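4. The Repertoire of the Villanueva Dance Hall

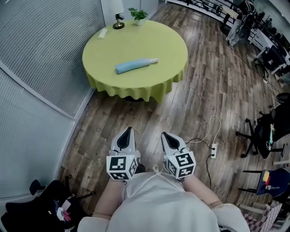 Figure 3. Round table with a yellow-green cloth, a small lamp and a potted plant.

How did a dance hall in a small mill town keep its bandstand filled during the years when travel was hardest? The hall drew on a circle of local players who could read well, shared their charts freely, and were willing to learn a whole new book of tunes between one weekend and the next.

Our main source is the band library left by the house orchestra, now kept in the Tatlow collection. It holds 724 sets of parts, and it is a wonderful thing to work through. Most earlier writing on regional dance music has leaned on newspaper ads and on what former dancers remembered decades later. Both are useful, and we use both in Section 5. But an ad gives the name of a band and the price of a ticket, and a dancer remembers the tune that was playing when something happened to them. The parts show what the players had in front of them on an ordinary night, with pencil marks and all.

4.1 What the parts contain

Of the 724 sets, 226 are printed stock arrangements that carry handwritten changes. We had expected small fixes, such as a wrong note corrected or a repeat crossed out. Many are far bolder than that. Whole choruses have been pasted over. Introductions are cut to four bars, and in some cases a new ending has been written on the back of the page in a quick, slanting hand that we came to know very well over the winter.

The changes follow the size of the band. Stock arrangements of the period were usually written so that they could be played by a smaller group, with the most important lines cued into other parts. The Villanueva players went much further. When the third trombone chair was empty, the line was moved to the tenor saxophone, and the tenor's own line was dropped or given to the second alto. In one foxtrot the clarinet plays what had been a trumpet solo, and the pencil note above it says only "softer, they are close." We take this to refer to dancers near the stand, though we cannot be sure.

The tempo markings are just as interesting. A good many numbers were slowed down from the printed speed, and the waltzes were slowed the most. The floor was small and often crowded, and a fast waltz needs room. The one group of pieces that was sped up is the polkas, which the town loved and which close out nearly every set list we have.

4.2 Set lists

The library also holds 40 set lists, written on the backs of ticket stock and folded into the piano book. They are hard to put in order. Only a few name a month, and most of those name February, when the hall held its winter dances. Even so, the lists agree with one another to a striking degree. A typical evening had three sets. The first opened with a medium foxtrot, moved to a ballad with vocal, and came back up to tempo. The second was the sweet set, with waltzes and slow numbers. The third was where the band let go, and it is here that we find the long swing pieces and, from the late 1940s on, the first Latin numbers.

Those Latin numbers deserve a closer look. There are 18 of them in the library, and they arrive in two groups. The first is made up of rumbas, published in stock form and barely marked, which suggests that the band played them straight. The second is a batch of mambos, nearly all in manuscript. The brass writing is high and tight, and the bass part is worn soft at the corners from use. Somebody in this band had been listening closely to records and writing down what they heard. The rhythm parts are not always accurate by the standards of a New York mambo band of the time, but they are lively, and they swing in a way of their own that we find very appealing. We played through six of them with a student group, and the players asked to keep going well after the session was due to end.

4.3 Who wrote the charts

Three hands can be told apart in the manuscripts. Hand A is responsible for most of the pasted changes to the stocks. Hand B copied parts and rarely altered anything. Hand C wrote the mambos, and also a charming set of waltz medleys that use local song titles. Payroll slips from the Rallholm mill, where many of the players worked day shifts, allow us to match Hand B to the second trumpet player with fair confidence. Hands A and C are still open questions. The music paper used by Hand C carries the stamp of the Pustis music store, and the store's account book may yet settle the matter.

We are grateful to Bernadette Alcantara, who spoke with us on 08/06/2023 and brought along her uncle's drum book. The book matches the library's numbering exactly and fills several gaps. It also gives the drum breaks in full, which the library parts mark only with an empty bar and a question mark. With the breaks restored, the mambos make far better sense – the brass figures that had looked late on the page are answers to the drums.

Section 5 sets these findings beside the newspaper record and the dancers' own accounts, beginning with the opening of the enlarged bandstand.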